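Home safety check, Lalville place, 2024-08-06

Right, so this is my reset checklist. We've all been crook for weeks and I let everything slide, so bear with me!

Smoke alarms: OK. Hallway one chirped, new battery in.
Medicine cupboard: FAIL. Three open bottles of cough syrup, one expired last October. Binned.
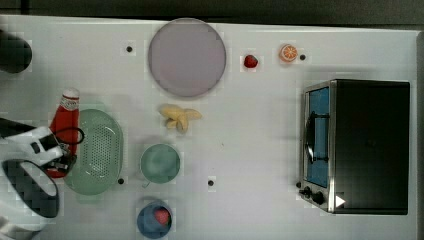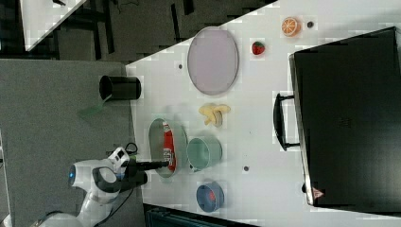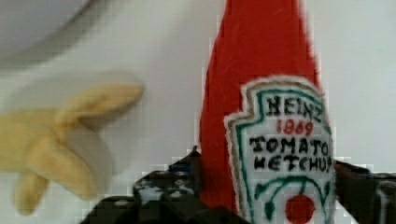

Gyu-bin Ok: You should check the hot water too, ours was way over and I'd never thought to look.

Good call, added it (ta!).

Hot water at kitchen tap: 70 degrees. Yikes. Plumber booked, and I'm running the cold first until he's been.
Heater cord: OK, but I've moved it away from the couch where I've basically been living.
Back step: wobbly, still. I know, I know.
First aid kit: no bandaids left, plenty of slings (why?). On the shopping list.
Torch: works if you whack it. Calling that a pass for now.

Next check in October.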